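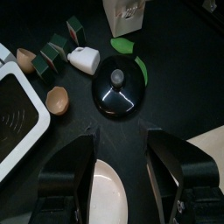
From: Leandro Jara
To: cold-chain list
Date: November 18, 2018
Subject: Re: Freezer log gaps at Aravena, and the reporting form

Violeta Durán wrote:

> The Aravena clinic sent its flu vaccine logs for the first week of
> November. There is a gap in the overnight readings for the main
> refrigerator. The display showed 13 C when the morning nurse opened
> up. The backup logger in the same unit shows nothing above 7 C.
>
> Brayan thinks the display probe was knocked out of its buffer bottle
> and was reading air near the door. I would like to agree before we
> tell them whether the doses can go back into use. They have a school
> session coming and are asking for an answer.
>
> Also, which form do we use? They filled in the old one.
>
> Violeta

Violeta, all,

Taking the form first. The old form should not be used for anything after the start of the season. It has one box for "temperature" and does not ask which device the number came from, and that is the question we are now stuck on. The current form has separate lines for display reading, logger reading, probe position and time of last manual check. Ye-ji has it in the shared folder. Please ask Aravena to copy the same facts onto it and keep the old one attached, unsigned.

On the readings. I went through the logger file that came with your message. The Dradex unit was set to record every 6 minutes. The trace is continuous through the night, including the period where the display history is blank. The peak is 7 C, it lasts for two readings, and it falls back without any step in the curve. That is inside the range for the product. I see no sign that the logger was moved or opened.

Two things have to be settled before I would sign a release.

1. Logger clock. The Skinholm site had a unit last year that was still on summer time, and its whole file was shifted by an hour. If the Aravena clock is off in the same way, the peak and the door opening may not be the same event. Someone on site needs to read the clock off the device and compare it with a phone. Write down both.

2. Logger position. The plan filed for that refrigerator puts the logger on the middle shelf, in the center, with the stock. If it was on the bottom shelf or against the back wall it could read lower than the doses did. We need the position it was found in, from whoever opened up, and not the position it is meant to be in.

Brayan's explanation for the 13 C is plausible. A bare probe near the door will jump on a door opening and recover slowly in a unit with a weak fan. It would not explain why the display history is blank for part of the night. A short power loss would explain the blank, and I would expect a small rise on the logger to go with it, and there is one. So we may have two separate faults: a loose probe and a brief outage. The building manager should be able to say if the supply dropped. Olga asked for the same record from that building in the spring and did get it, after some days.

Until those points are answered the stock stays as it is now:

- Keep it in the working refrigerator, at normal temperature. Do not freeze it and do not throw it out.
- Mark it "do not use" with date, time and initials. Keep it apart from any new delivery.
- Record lot numbers and expiry dates for each box. The list they sent has 11 boxes and the stock sheet has 11, so the count agrees, but two of the lot numbers on the list are missing the last character.

For the school session, I would not plan on this stock. Ondlow has a surplus of the same product and can move it in a validated carrier. If the held doses are cleared in time, the Ondlow boxes can go back into the regular rotation. They should be entered as a transfer and not as a new receipt, or the monthly totals will come out wrong again.

On the manufacturer: Violeta, please send them both temperature figures, the length of time for each, and the note about the probe. Do not send only the logger figure, even if we believe it. They will want to see that the higher number was looked at, and their written reply goes in the file with the form.

One general point for the other sites. The overnight gap was noticed at Aravena at opening. The display alarm should have called someone before that. It was either silenced or still had the old phone number in it. Please test the alarm call at your own site this week and reply to the list with the time you triggered it and the time the phone rang. Ye-ji will keep the table.

I have not changed anything in the procedure text. If the probe turns out to be the cause, I would add a line to the morning check – probe in bottle, bottle on shelf, cable not caught in the door – and leave the rest alone. Comments on that wording to me, off list is fine.

Leandro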